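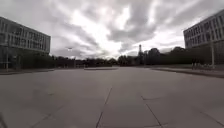 What is a local planner in mobile robot software? It's the part of the navigation stack that picks the robot's next small move, many times a second, while a slower program called the global planner looks after the whole route.

I've been writing entries for this wiki for a while, and local planning is the one I get the most mail on, so let me go slowly. The global planner works from a map and hands down a path, which is really just a string of points. The local planner takes the nearest stretch of that path, looks at what the sensors are reporting right now, and comes up with a forward speed and a turning speed. Then it throws most of that work away and does it again!

There are two big families. Samplers try out a bunch of possible speed pairs, roll each one forward a little way, score the results and keep the winner. Optimizers start with one guess and keep bending it until the cost stops going down. I learned on samplers and I'm still fond of them (you can draw every candidate on a screen and see why the robot picked what it picked). In Drorine, the planner I know best, the default is 600 candidates per cycle at 30 cycles a second, and you can drop that to 40 candidates on a weak computer if you don't mind a wobbly ride.

Scoring is where people lose their weekends. A candidate gets charged for straying from the path, for passing close to obstacles, and for jerky changes in speed. Drorine has 7 weights for all this, and Cúc Từ, who wrote most of the tuning notes, says to change one at a time and drive the same route after each change. I've ignored that advice more than once and always paid for it.
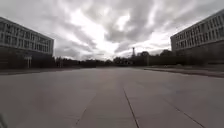
Open paving between two long buildings, with joint lines running toward the trees.

Wide open ground sounds like the easy case, and for obstacle costs it is. Position is another matter. A laser scanner with a short range may get very few returns out there, so the estimate leans on wheel odometry and slowly drifts, and the planner will follow the path beautifully in the wrong place. Molum, the localization package usually paired with Drorine, puts out an uncertainty value, and you can have the planner slow down as that value grows. Turn it on! It's off by default for reasons that go back to the Hircombe release, which I'll leave to its own page.

Then there are edges in the ground. A planner that only knows a flat obstacle map sees a wall just fine, but a step going down doesn't stick up into anything, and a plain 2D scan goes right over it.

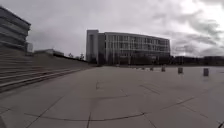
So most outdoor setups add a second map layer built from height. Each cell stores how high the ground is, and any jump between neighbors bigger than the wheels can take gets marked as blocked. Cells with no data are the tricky part. Đạt Cù's patch treats them as blocked when they're close to the robot and as merely expensive when they're farther off, and that's the behavior I'd start with.

See also: costmap, odometry, velocity limits, recovery behaviors, Châu (simulator).

Last edited 7 Feb 2025.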